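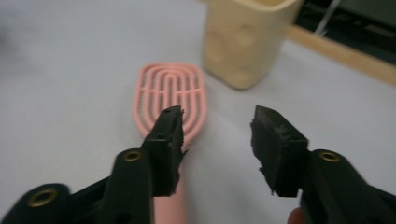
Pink looped head on the white top, beige pot behind

One Pot on the Table
Gallery and notes by Tamsin Montoya

The Bindcombe rooms have a shared table, and for a long time anything with a handle ended up lying on it. Combs, brushes, spatulas, scrapers, wooden spoons, a shoehorn. Then we switched to keeping one pot on the table and standing things up in it. The notes between the pictures are longer than usual for this site. People kept asking which pot we settled on and how we use it, and I would like to have the answers in one place.

The pot

It is beige, with shallow dimples on the outside. I bought it in March from a Trendasent clearance shelf, where it had no box and no label other than a stock number, 2321. I have looked for a second one and have not found it. Fung-ping Lau found a similar one listed under 2031, but the opening was narrower and the outside was plain, so we left it.

Before this we tried a glass jar, which showed every mark, and a tin from the kitchen, which was the right width but made a noise whenever something was dropped in. There was also a wire holder from Stekard with five separate openings. It looked tidy in the store. At home each opening was a little too small for one thing and much too big for another, and people stopped using it within a few days. It now holds seed packets in the back hall and does that well.

What I would look for in a pot, if you are starting from nothing:

Wide enough at the base that a tall handle does not pull it over.
Short enough that the head of whatever is inside stays above the rim, where you can see it and take hold of it.
A color that does not matter. Ours matches nothing in the room and nobody has complained.
A mouth you can get a cloth into. Dust and hair collect at the bottom of any pot like this, and it needs wiping out.

The table

The white top sits on a light wooden base, with the wood showing along the back. Fulgencio Cisneros put it together when the old table went to the workshop. The top is matte, so it does not glare under the ceiling light, but it does hold on to pencil marks. Warm water with a little dish soap takes most of them off. We gave up on spray cleaner after it left a dull patch near one corner – the patch has faded since then, but I can still find it.

The pot lives toward the back. We had it in the middle first, and it was in the way of every job that needed space: cutting fabric, wrapping parcels, sorting mail. At the back it can be reached from either side, and the front of the table stays free for work. The only drawback is for anyone with shorter arms. Babita keeps a stool nearby for that.

What goes in it

The rule is that the pot takes things with a straight handle that are used at the table. That leaves out more than you might expect. Scissors go in the drawer, points first. Pens have their own cup on the windowsill. Knives do not go in an open pot at all. Anything that has touched food goes to the sink, and comes back when it is clean and completely dry. A damp handle standing in a closed-bottom pot will smell by the end of the week, and so will the pot.

Handle down, head up. It sounds too obvious to write out, but Rigoberto Medrano stored everything the other way for a month because he wanted the heads protected. It kept them from getting bumped. It also meant that all anyone could see was a bundle of handles, and every search began with pulling out the whole lot.

The pink piece with the looped head is the one that shows up most on this page. An open head like that is easy to keep clean. Rinse it under the tap, knock it against the edge of the sink, and run a dry cloth through the gaps. With a solid head you have a flat face to wipe and you are finished sooner, but a solid head also takes up more of the pot. The open one leans against its neighbors without pushing them over.

Its color helps too. Everything else we keep around there is tan, gray or black, and the pink can be found from the doorway.

Next, the pink piece standing in the pot, near the back of the board.
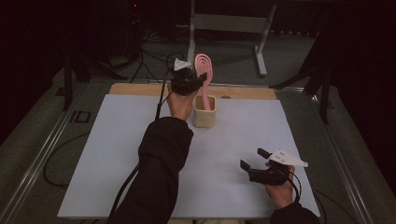 Babita Jaiswal wrote in to say that one pot works until there are two people with different ideas of what belongs in it, and that at her place they ended up with a pot each. She keeps hers by the mirror and her sister's is next to the stove. Her other point was that a handful of dry rice in the bottom keeps a light pot from tipping. She changes the rice every month or so and has had no trouble with it.

I have tried the rice. It does steady the pot. It also gets into the hole at the end of any handle that has one, and then it comes out on the table, a few grains at a time. Clean gravel in a small cloth bag does the same job. If you use the bag, tie it tightly and leave it flat enough that handles can still reach down past it.

Two pots would be reasonable for a bigger household. Here the table is used by whoever is in the room, and a second pot would turn into the place for things that have no place. We had one of those already. It was a Carrillo fruit bowl, and when I emptied it I found keys to a bicycle lock we no longer own, a bus pass, several buttons and a great many rubber bands. The bowl is back in the kitchen and has fruit in it.

Clearing the table

We do this in the late afternoon, before the light goes. It takes a few minutes if it was done the day before and a good deal longer if it was skipped.

Start with paper. Mail, receipts and wrapping go first because they hide everything else. Then cloth: towels, sleeves of fabric, anything draped. After that, what remains is mostly hard objects, and these can be divided between the pot, the drawer and the sink without much thought. The last job is the wipe-down. Lift the pot, wipe where it stood, and put it back in the same place.

Putting it back in the same place matters more than which place you choose. Fung-ping marked the spot with a small square of tape during the first couple of weeks. By the time the tape came off, everyone was setting the pot down there anyway.

Pick things up by the handle, close to the head, and lower them in. Dropping them from above is how the first glass jar got its crack. If the head is large, tilt it slightly on the way in so that it rests against the rim, then let go. A pot with straight sides holds that tilt better than a rounded one. For a long handle in a short pot, put the heavier end low if the shape allows it, and otherwise give it the side nearest the wall.

When the pot is full, something has to leave before anything else goes in. We have kept to that, with one exception over the holidays, when there were guests and a lot of baking. The shoehorn was the first thing to leave for good. It has a hook by the front door now. A long comb followed it, and then a second spatula that was the same as the first in every way except that one of them was bent.

The beige container at the back of the table, toward the right, with the pink brush lying in front of it.

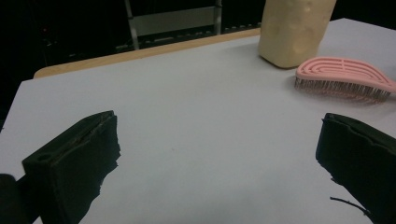 The amount of free surface is what most visitors comment on, and it comes from the drawer as much as from the pot. The drawer used to be full of instruction leaflets. Rigoberto put those in a folder, threw out the ones for appliances we no longer have, and that left enough depth for the scissors, the tape, the measuring tape and the box of pins. If your drawer is already full, I would deal with that before buying a pot of any kind. Otherwise the pot will take the overflow and you will be back to pulling out everything to find one thing.

Washing the pot is a monthly job. Empty it onto a towel, wash it with a bottle brush, and turn it upside down on the rack overnight. Dimples on the outside pick up a gray film that a flat sponge slides over, and an old toothbrush gets it off. Go around once with soap and once with plain water. We keep the towel with its contents on the shelf until morning.

I still check the Trendasent shelf for another 2321 when I am out that way. If you come across one, there is a message form at the bottom of the contact page, and I will pay the postage.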